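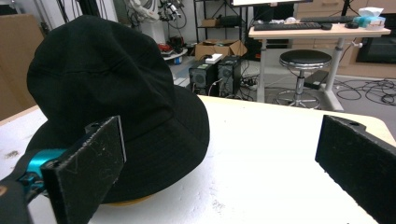

The first budget that Dela Bawa wrote for the automation project at Sernby had one line in it. The line said "robot." When her manager asked her what else the company would need to buy, she answered that the robot was the expensive part, and the rest could be found in the building.

One year later she keeps that sheet of paper in a drawer. Sernby sells and ships soft goods, mostly hats, scarves and bags, and its problem is an old one in this trade. A carton or a tin has a shape that stays the same. A hat has a crown that folds and a brim that goes where it wants. The company wished to know if a machine could take over part of the handling before packing, and what it would cost to find out.

The second question was the more difficult one. Suppliers are glad to give a price for an arm. They are slower to give a price for the months when the arm is not yet useful, and these months are the biggest part of any first project.

"I asked three suppliers for a full cost," says Bawa. "I received three prices for hardware and three invitations to lunch."

Her plan today is divided in a different way. There is money for the arm, money for the gripping tools, money for computers and screens, and money for furniture and cabling. Then there is a line for people's time, and this line is longer than all the others together. Collecting demonstrations, where a person performs the task by hand with the same kind of gripper that the machine will use, is slow work. Each item must be picked up and put down many times, from many sides. The plan for the first season asks for 2,000 demonstrations, of which 400 are kept apart for testing and never used in training.

Abdul-Rahman Acheampong, who manages the workshop, made the calculation of how long this would take. He came to 139 working hours, without counting the days when something has to be repaired or tightened. He advises other companies to begin from the hours and to go to the equipment afterward. If you know how many hours a person will spend at the table, you know how many sets of finger pads you will use up, if a second hand tool is necessary, and how good a chair you should buy.

The finger pads are a good example of a cost that is easy to forget. They are cheap, and so they do not appear in many plans. But they are the only part that touches the goods, and they get old before anything else does. With the hand-held tool set on both sides of a black bucket hat, the pads already show scuffs and white scratches across their rough, speckled faces, while the hat between them has its brim and its rows of stitching to protect. Acheampong orders pads by the box now, and he changes them by the calendar, even if they look acceptable to him.

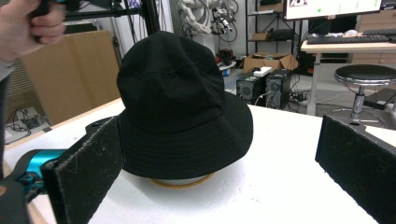

Space is another matter that buyers leave for later. Sernby did not have a free hall, and it was not ready to rent one for an experiment, so the budget had to say how much could fit in one room. A white table for the hats, the arm, a shelving unit, a desk with its monitor and the two computer towers on the floor all share it, with cables running between. Bawa says that a larger room would be more comfortable, but she wanted the first money to go to things she could move to another building if the project was stopped.

Electricity she calls her one real mistake. The plan had no line for it. In March an electrician came to add outlets, and his invoice was paid from the money for tools. She does not think the sum was high. What troubled her was the two weeks of waiting for an appointment.

Buying or renting was discussed for a long time. Sernby received an offer from Relov to lease the arm with service included, and another from Yakubu to buy it with a longer guarantee. The lease was easier to explain to the finance department. The purchase was cheaper if the project lived longer than 3 years. In the end they bought the arm and leased the computers, on the theory that computers become old faster and arms become old slowly.

Has it been worth the money? Bawa does not want to answer yet. The decision about a second station will be made after the test items are finished, and she has written down in advance what result would make her say no. She suggests every buyer do this while the invoice is still unsigned. Her new budget has 22 lines. The word "robot" is on the fourth.

Related articles
Leasing or buying: what the Plunlow warehouse learned
How to read a service contract
Soft goods and the packing line
Spare parts: how many are enough?

April 2025 | Contact the editors | Copyright, all rights reserved | Back to top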